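Wednesday, late

Home at last, feet killing me, and I'm still buzzing. The open day at Rolis was so much better than I expected! I nearly didn't go (rain, and the bus to Altemitz only runs once an hour) but Nadine Haddadin had put both our names down back in September and she would never have let me forget it.

We got there just after one. Big hall, smelled of coffee and new carpet. They gave us paper badges and mine said Clindow, as if that was my surname and not my town, so I was Ms. Clindow all afternoon. The first talk was mostly numbers. The only one I wrote down was 1,419, which is how many practice grabs the arm had done before they let visitors in. Nadine wrote down where the cake was.

Then the demo tables, and oh, I could have stayed there till they locked up. I got a spot right at the front next to a retired baker who kept saying "go on, go on" under his breath every time the arm moved. I was as bad, I think I was holding my breath. You forget how much your own hand just does without asking you.
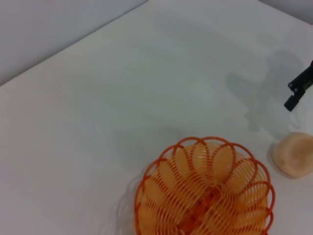

How does it know how hard to squeeze? Wanda Schumacher, who was running our table, told me the fingers close a little at a time and the motor feels the push coming back, so it stops when the push reaches whatever limit they've set for that job.

I asked her about 9 more things after that and she answered every one, bless her. She started out repairing sewing machines! She said the two jobs are closer than people think, it's all tension and timing, and then she showed me on her own fingers how a grip slips if you come in crooked. I've been picking up teaspoons crooked all evening to test it.

Nadine liked the Okafor talk best, the one on sorting parcels, but I found it a bit dry and the chairs were awful. We missed the 4:30 bus by a whisker and shared a cheese roll in the shelter, arguing about whether I'd want one of those arms in my kitchen. I would. She says I'd give it a name within the hour.

Must look up the evening class Wanda mentioned. The leaflet is in my coat pocket, probably soaked.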